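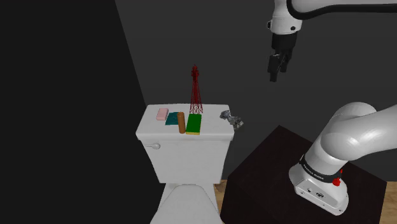
Subject: Re: [smalllights] Color of the Grarkthorpe tower
From: Janka Oravec

Hello Dumisani and all,

I was away from my mail and I read the whole discussion only last night. I would like to answer the part about the color, as I have spent many evenings with the old keepers' letters.

On February 6, 2025, Dumisani Mtshali wrote:
> The paint firm in Warkville wants our decision before the end of March.
> Lerato says the tower was always white and that the red is a later
> mistake. I only remember it red, but I am not so old. Does anyone
> have something on paper? Also, do we paint the braces the same as the
> legs, or darker? The quote from Pradura is for one color only.

I have something on paper, but it does not make us all happy. In the letter book there are two orders for paint. The first one is for white lead paint and it is only for "the house and the oil store." The second is for red, and it says "for the iron work, entire." So I think Lerato is remembering the house, which really was white until the roof was changed. The tower is not named as white in any page I could read. Eleven pages are stuck together and I did not want to force them.

For the braces I would say the same red. "Entire" is a clear word, even in that handwriting. If there was a darker shade on the braces, I would expect a second can on the order, and there is none. It is also the cheaper way with Pradura, so we don't need to ask them for a new quote.
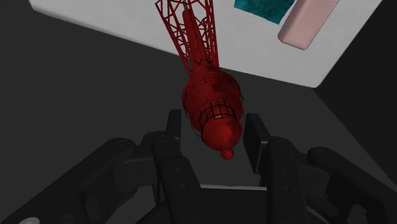 Red tower model: legs, crossing braces and the column inside.

One color does not make the iron work flat, by the way. Naledi was afraid of this. The braces cross each other at so many places that the light does the work, and in the afternoon you get shadows enough.

About the primer I know less. Lok-yiu wrote that the old coat must come off down to the metal on the lower 4 meters, where the salt is worst, and higher up it is enough to brush and wash. I would follow this. At Motaung they painted over the old coat everywhere, and after two winters it came away in pieces as big as my hand. 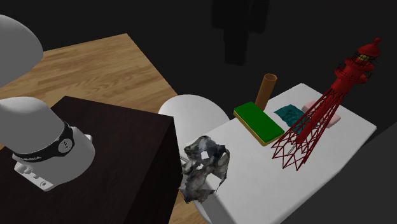 The color of a small light matters most from the water, in daytime, when the lamp is no help. A skipper wants to find it quickly against the hill, and our hill is pale for half of the year with dry grass. I think red is right also for this reason. Look how the red lighthouse model stands out on the white table, and it is the tallest thing there too. On our hill it will not be so strong a difference, but I believe it will be enough.

I can send scans of the two orders to anyone who writes to me. Please write to my own address -- the list does not accept large attachments. Dumisani, if you call Warkville, please ask also if they can match a red from a dry paint chip. I have one in an envelope, from under the gallery.

With kind regards,
Janka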